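Two-tone glaze, blue outside and yellow inside: where do you put the break line?

**volville_kiln** wrote:

I'm planning a small run of mugs with a blue outside and a yellow liner. Cone 6, electric, white stoneware. On my test pieces the yellow goes muddy green for a finger's width below the lip, wherever the two glazes overlap. I've tried waxing the rim after pouring the liner, and I've tried dipping the outside first. Both give me a green band. I would like a clean change of color and no bare clay on the lip.

**K. Fehr** wrote:

Move the break off the top of the lip. A lip is curved, so glaze runs down both sides of it and the overlap has nowhere to stay put. Take the blue over the top and stop it just inside. The eye then reads the rim as one blue ring and the yellow starts below it.

My order of work:

1. Pour the liner, empty it, and sponge the yellow back from the lip and the inner edge.
2. Let it dry overnight.
3. Dip the outside upside down, straight in and straight out.

The mug I use every day has the layout I mean. The ring has a fairly even thickness and the change to yellow is sharp. The rim is also a bit speckled with lighter blue in places, and I prefer that to a flat color.
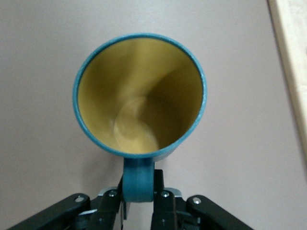

### Replies

**saxena_clay** wrote:

I disagree on the sponging. Sponging raw glaze back leaves a thin film in the pores, and the film is enough to tint a light blue. Brush wax on the inner edge before you pour the liner. The wax burns off and there is no film.

I would also check the thickness of the yellow. A thick mustard liner moves more than people expect.

**K. Fehr** wrote:

Wax before pouring also stops the blue from sticking to the same place. You get a bare strip, and he asked for no bare clay. The film has never shown on mine, but my blue is dark. With a pale blue you may be right.

**tunico** wrote:

Both of these work if the bucket is mixed properly. I weigh 400 g of dry yellow per test batch, sieve it 2 times, and write the water down. Most of the green bands I have seen came from a blue that was too thick.

A separate point on yellow liners: coffee stains are easier to see than on a brown liner. Some customers care. Also check the supplier's data sheet for the stain, and have a fired piece leach tested before you sell any.

**volville_kiln** wrote:

Thanks. The blue is thick, I never measured it. I'll thin it and run K. Fehr's order on one set and the early wax on another.

What about the handle? Mine comes out darker right under the rim than it does lower down.

**saxena_clay** wrote:

Glaze collects at the upper joint. Smooth the joint more before bisque and shake the mug once as it leaves the bucket.

**K. Fehr** wrote:

I would leave the handle alone. Fix the rim first and change one thing per firing.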